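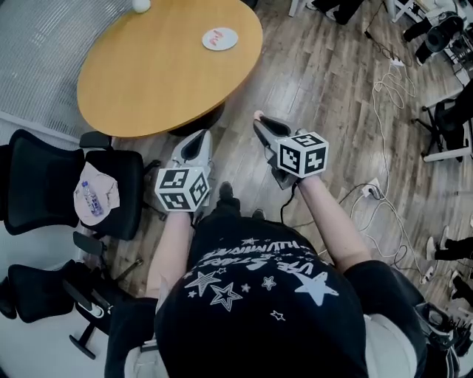
Slide 1. Demonstration station at the round table, a hand-held gripper in each hand, marker cubes on top.

Speaker notes, Tollau site meeting, October 31, 2022
Slot: after the maintenance update. Leave the first slide up while people sit down.

Opening
Start with the job title. The posting says "demonstration operator." Most of the people who hold it came from the packing line. They still handle objects all shift, but the product of the shift is now a set of recordings. Those recordings are used to train the arms that Muvex is installing on line two.
Point at the cubes. The patterns are there so that the position and angle of each gripper can be worked out from video. If a sleeve or a forearm covers a cube, tracking drops and the recording may be rejected. Operators know this by the second day. Supervisors tend not to, and it affects how they read the reject numbers.

Slide 2. What the task is
One demonstration = one complete handling action, start position to start position.
A set is 50 demonstrations of the same task. The target for a shift is 100 accepted demonstrations, which is two sets. The target counts accepted recordings only.
Say clearly that speed is not scored. Packing was paid with a rate bonus, and people who came over from packing moved at packing speed for the first weeks. Fast recordings have blur and skipped contact. The learning software, Brallex, handles them badly. We lost a good part of the early data this way and we did not explain the reason to the operators until late.

Slide 3. Accept and reject
Before the change in procedure, 70 of every 100 demonstrations were accepted. Operators got the result the following morning as a single figure with no reason code.
Now the reason code comes back at the end of each set. Codes in use: marker hidden, object dropped, gripper out of view, wrong start position, other.
"Other" is used too much. Reviewers have been asked to write a line of text with it.
Pause here for the reviewers in the room if they want to object. They did at Riquelme.

Slide 4. Physical load
The packing line loads the back and shoulders through lifting. Demonstration work loads the forearm and the base of the thumb through holding. The weight is small and the duration is long. Both arms are held out in front of the body for most of a recording.
Current rule: ten minutes off after each set, grippers down, hands empty. The rule is in the schedule, so it does not need to be requested.
Table height is the open item. One fixed height does not fit everyone, and the tasks with small objects make people bend. Adjustable tables have been quoted. No order has been placed. Do not promise a date.
Mention standing. Chairs are within reach at the stations, but the present tasks were written for a standing operator. Seated versions of two tasks will be tried in November.

Slide 5. Floor and cables
Refer back to the first slide if asked. Power strips and cables lie on the floor within stepping distance of the operator, and one gripper has a cable hanging from it. An operator who is watching two gripper tips is not watching their feet.
Actions agreed with safety:
Cable covers on any run that crosses a walking path.
Power strips moved to the wall side of the station where the length allows.
No one walks behind an operator during a recording without speaking first.
The third one came from the operators. It also cuts rejects, as people flinch.

Slide 6. What changed in the jobs
Keep this part factual. It is the part people came for.
Hours: same shift pattern, same breaks plus the break between sets.
Pay: base rate unchanged. The rate bonus was replaced by a fixed supplement. Slow packers gained and fast packers lost. Payroll has the individual comparison and will go through it with anyone who asks.
Skill: the fast packers turned out to be good at task design. They know which carton flaps catch and which pouches slide. None of this was in the written procedure. Four tasks have been rewritten on their advice.
Talk: packing is loud but people talk across the belt. At the stations they work alone or with one other person and stop talking during a recording. Several listed this as the main thing they dislike.

Slide 7. The question about line two
It will be asked, so answer before it is asked. The arms on line two are trained on recordings made by people who used to work there. Staffing on line two will go down when the arms pass acceptance. The acceptance test is 500 consecutive handling cycles without a person stepping in. The arms have not passed it.
Staff affected have been offered station work, line one, or inspection. How long station work lasts depends on how many products are added, and there is no figure for that. Say that there is no figure.

Slide 8. Requests from the operators
Read them out as written.
Tell us which task our recordings were used for.
Let us see the arm run it.
Put a clock where we can see it.
The clock has been ordered. The visit to the arm cell is being arranged with Muvex, in small groups.

Questions
If asked about video: the cameras record hands, table and floor, and other people who walk into view are recorded as well. The retention terms are in the notice by the door. Take detailed questions on this in writing.
If asked about the Riquelme site: same equipment, different shift length, so do not compare accept rates.
Finish on slide 8 and leave it up.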